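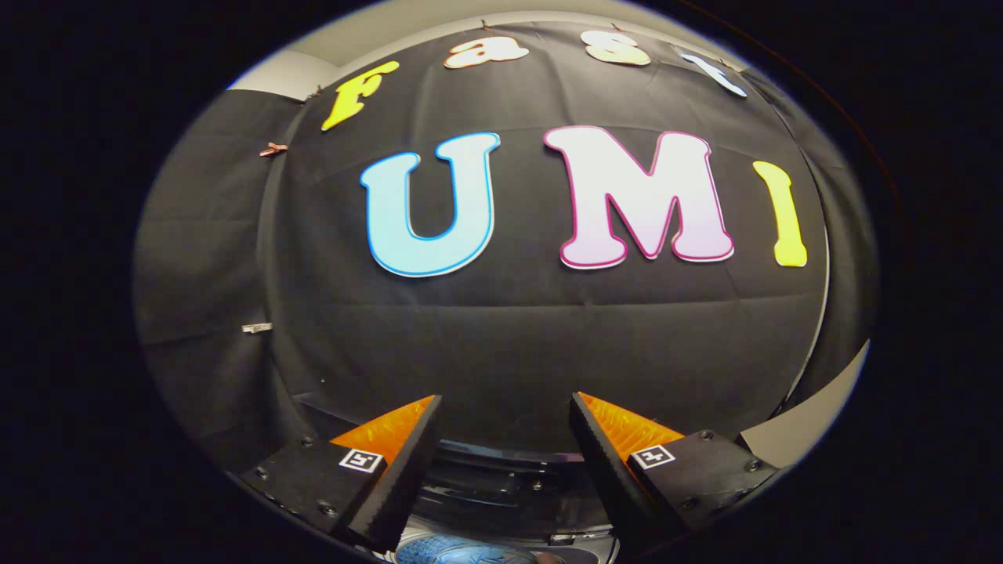
Informe de avance del segundo periodo
Proyecto Ustine: buenas prácticas para la recogida de demostraciones con pinzas manuales
A la atención de Bevan Mahuika, Fondo Dullenlow

Estimado Bevan:

Antes de nada, gracias por la paciencia con la que leíste el borrador de junio, que era largo y venía bastante desordenado. Tus comentarios al margen nos han servido mucho, sobre todo el que preguntaba quién decide que una demostración no vale, y buena parte de lo que sigue nace de ahí.

Lo comprometido para este periodo era pasar de las notas sueltas a una norma interna que pudiera seguir cualquier persona recién llegada al laboratorio de Pondley. La norma ya existe, tiene 14 apartados y se usa a diario (con alguna protesta, todo hay que decirlo, por el apartado de nombres de archivo). La hemos escrito en un lenguaje llano y cabe en una carpeta que está siempre junto a los puestos.

Qué regula

Los primeros apartados tratan de la preparación: revisar los tornillos de los dedos, limpiar los marcadores y comprobar que se leen con la pinza abierta y cerrada, y grabar una calibración corta al empezar y otra al terminar. Después vienen los de la persona que opera, que para nosotros son los más delicados. Calzado cerrado, pausas obligatorias, consentimiento por escrito antes de la primera sesión y el derecho a pedir que se borre una grabación sin dar explicaciones. También hemos fijado que no entren en la toma pantallas, documentos ni caras de compañeros, y que quien graba no sea quien valida.

Esta última regla responde a tu pregunta. La validación la hace ahora una segunda persona con una hoja de criterios cerrada, y si duda, la demostración pasa a una carpeta aparte que repasamos juntos a las cuatro de la tarde.

Cómo vamos

De las 2.000 demostraciones previstas para todo el proyecto hemos recogido 300 bajo la norma nueva, y 202 están ya validadas. Vamos más despacio de lo que anunciamos y preferimos contártelo tal cual. La doble revisión pesa, y las primeras semanas se nos fueron en corregir la propia hoja de criterios, que decía «movimiento limpio» y cada cual lo entendía a su manera. Ahora describe qué se considera un agarre fallido y cuándo hay que repetir.

Lo pendiente

Nos falta cerrar el apartado de conservación de datos, en el que Ruddock nos pide un plazo más corto del que teníamos pensado. También queremos probar la norma con gente ajena al equipo. Para el próximo informe adjuntaremos el texto completo y el registro de incidencias, con las demostraciones descartadas y el motivo de cada descarte.

No pedimos cambios en el presupuesto. Sí te agradeceríamos una respuesta sobre el plazo de conservación antes de la próxima ronda de grabaciones, para no tener que rehacer los consentimientos.

Un abrazo muy cordial de todo el equipo de Ustine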